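シャトル加湿の件 作業ノート
8月 午後二時過ぎから記入、夕方に追記

「蒸気を当てると羽根シャトルの持ちが倍になる」という話を、この夏だけで三回聞いた。体育館で一回、ガット張りの待ち時間に一回、Grostiaの加湿筒の箱の裏で一回。箱の裏は正確には「驚きの長持ち」としか書いていない。倍とは書いていないあたり、書いた側もわかっていてぼかしたのだろう。

加湿に効果がないと言いたいわけではない。乾いた羽根が折れやすいのは手で曲げればわかる。疑っているのは「倍」のほうと、夏でも同じことが言えるのかという点。冬の暖房の効いた部屋で得た印象を、湿気の多い八月にそのまま持ってきていないか。

前提の整理
・対象はEleoの練習球、同じ箱から40個。半分を加湿、半分を無処理。
・加湿はGrostiaの筒に一晩。水を含ませたスポンジは付属のもの。
・無処理のほうは元の筒に入れたまま、同じ棚に置いた。
・棚の湿度計の表示は60%。
・重さはLakatosのはかりで、打つ前に全部量った。
・打ち方はドロップとクリアの繰り返し。スマッシュは入れない。

湿度計については一言残しておく。安物で、校正はしていない。隣に別の湿度計を並べると違う値を出す。したがって60%という数字は「この湿度計がそう表示した」以上の意味を持たない。表に書くときもそのつもりで。

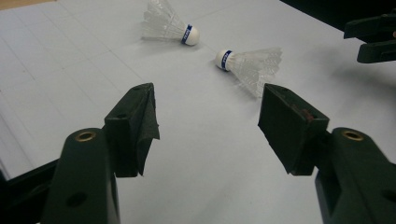
打数の数え方
ここが一番揉めそうなので先に書く。「寿命」を何で切るか。

一本でも羽根が折れたら終わり、という数え方がいちばん簡単だが、練習球は一本折れた程度では誰も捨てない。逆に「飛びがおかしくなったら終わり」にすると、打っている人間の気分で決まる。疲れてくると何でもおかしく見える。

今回は「羽根が一本完全に折れる、または回転がぶれているのを打ち手と見ている側の両方が認める」で切った。両方が認める、というのは厳しそうに聞こえるが、片方が「今の変だったよね」と言えばもう片方はたいてい頷く。独立した二つの判定だと思わないこと。次にやるなら、声に出さずに札を上げるなどの工夫がいる。

打つ順番は混ぜた。ただし混ぜ方が甘い。くじを引いたのではなく、加湿、無処理、加湿、無処理と交互に並べただけ。打ち手は三球目あたりで規則に気づく。途中から目印を隠して並べ直したが、前半の分はもう戻せない。前半と後半を分けて見る必要があるのに、その記録用紙に区切りの線を入れ忘れている。

あと、加湿したほうは指で触ると少ししっとりしているので、目印を隠しても渡した瞬間にばれる。手袋をさせる案が出たが、グリップが変わるので却下した。
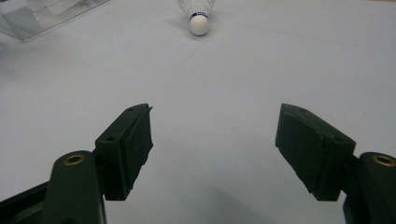
図2 天板の上のシャトル

結果
合計打数は加湿が1271、無処理が1210。

差は61打。二十個ずつだから一個あたり三打。割合にすると五パーセント。「倍」からは遠い。

正直に書くと、結果が出る前から自分は「差なし」に賭けていた。だから五パーセントを見て「ほら見ろ」と言いたくなるのだが、その前に自分の側も疑っておく。

一、個体差が大きい。同じ箱から出したのに、すぐ折れたものと、いつまでも打てたものがある。後者が一個か二個どちらかの組に偏れば、61打など簡単にひっくり返る。つまり加湿の効果があるともないとも言えない。「倍ではなさそうだ」とは言ってよいと思う。言えるのはそこまで。

二、打ち手が一組だけ。フレームに当てる癖のある人が打てば羽根の折れ方は別物になる。中級者以上の、面の真ん中で打てる人に限った話として読むべき。

三、スマッシュを抜いたのは腕がもたないからで、設計上の理由はない。実戦で羽根が傷むのはまさにそこだろうと言われたら反論できない。

四、八月であること。棚がすでに湿っているところへ加湿しても、足せる水分は知れている。冬に同じことをして大きな差が出ても自分は驚かない。むしろ出てくれたほうが話としては筋が通る。

重さのこと
加湿した組は打つ前に量った時点で少し重かった。これは当たり前として、気になるのは「重くなったシャトルは速く飛ぶ」という話のほう。加湿派はこの点をあまり言わない。持ちがよくなった代わりに番手がずれたら、試合前の練習に使う意味が薄れる。

距離を見るために端から端まで打ち上げて落下点に印をつけたが、印のばらつきが二組の差より大きく、何も読み取れなかった。この表は捨てずに取っておくが、誰かに見せるときに平均だけ抜き出さないように。平均だけ見るとそれらしい差がついてしまう。

Lakatosのはかりは、冷房の風が当たると最後の桁がふらつく。箱で囲ったら落ち着いた。囲う前に量った分は全部量り直した。前の値も消さずに横に残してある。

接着剤の脇道
ついでに、Gelarowを羽根の軸と糸の交わるところに薄く塗ると長持ちするという説も頼まれたので少し試した。少しというのは本当に少しで、上の40個とは別に余っていたものへ塗って打ってみただけ。数えてもいない。

感想だけ書く。塗った直後は硬く、打球音が高くなる。乾ききるまで待つと音は戻る。塗りむらがあると回転が目に見えてぶれる。持ちについては不明。ぶれた時点で自分なら使わないので、持ちを論じる前に終わっている。上手に塗れる人なら違うのかもしれないが、練習球にそこまで手をかける時間を誰が払うのか。

動画で見た「塗る前と塗った後」の比較は、前のほうが最初からくたびれた球に見えた。ああいうのを根拠に持ってこないでほしい。 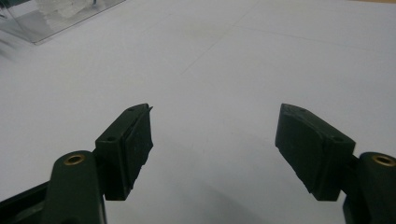

図3 白い面と、左右に開いたグリッパの指

費用の話
Grostiaの筒は安くはない。シャトルの持ちが五パーセント延びるという数字を仮に丸ごと信じたとして、筒の代金を取り戻すまでに相当な箱数を買うことになる。週に二回打つ程度なら、元を取る前に筒のパッキンがへたると思う。

湯気の出る鍋にかざす昔ながらの方法なら道具代はかからない。ただし一晩置きと湯気では水分の入り方が違うはずで、今回の数字を湯気のほうへ流用するのは無理がある。「加湿」と一言でまとめてしまうのが混乱のもとで、体育館で聞いた話も、よく聞き直すと湯気の話だった。張り待ちで聞いたほうは濡れ布巾。三人とも別のことをして、同じ「倍」に着地している。そこがまず怪しい。

夕方の追記
午後のまとめを読んだ人から二点指摘あり。

ひとつは、無処理の組も元の筒に入れてあったとはいえ、蓋を何度も開けているので棚の湿気を吸っているのではないか、というもの。その通りだと思う。乾燥剤を入れた三組目がないと、「加湿の効果」と「夏の効果」が分けられない。最初に気づくべきだった。

もうひとつは、コルクの傷みを見ていないこと。羽根ばかり見ていた。使い終わった球を並べて台を確かめたところ、割れかけているものがどちらの組にもあった。ただ、打つ前の状態を見ていないので何とも言えない。買ったときからそうだった可能性が残る。

「加湿は気休め」と題をつけて配ろうという声もあったが、断った。今日の内容でそう言い切るのは、箱の裏に「驚きの長持ち」と刷るのと大差ない。題は「シャトル加湿の件」のままにする。

次にやること
・乾燥剤の組を足して三組にする。
・並べる順はくじで決め、打ち手には最後まで見せない。しっとり感でばれる問題は未解決。渡し役がラケットの面に載せて渡す案を試す。
・記録用紙に前半と後半の区切り線を入れる。
・一個ごとの打数を必ず残す。今回は途中の何枚かで合計しか書いていない筆跡があり、ばらつきの計算ができない。
・コルクと羽根の根元を打つ前に見ておく。
・湿度計を二つ置いて両方の値を書く。どちらが正しいかはその場で決めない。
・冬にもう一度。暖房の入った部屋で、同じEleoの同じ番手で。箱が違う点は避けられないので、今の在庫から一箱を封をしたまま取り置く。ただし冬まで置いた箱は「置いた箱」であって、新品と同じとは言えない。両方から半分ずつ取るか。要検討。

使い終わった球は捨てずに段ボールへ。組の目印は外さないこと。Grostiaの筒はスポンジを抜いて蓋を開けて乾かす。前回そのまま閉めて、次に開けたとき臭かった。

棚の鍵は元の場所に戻した。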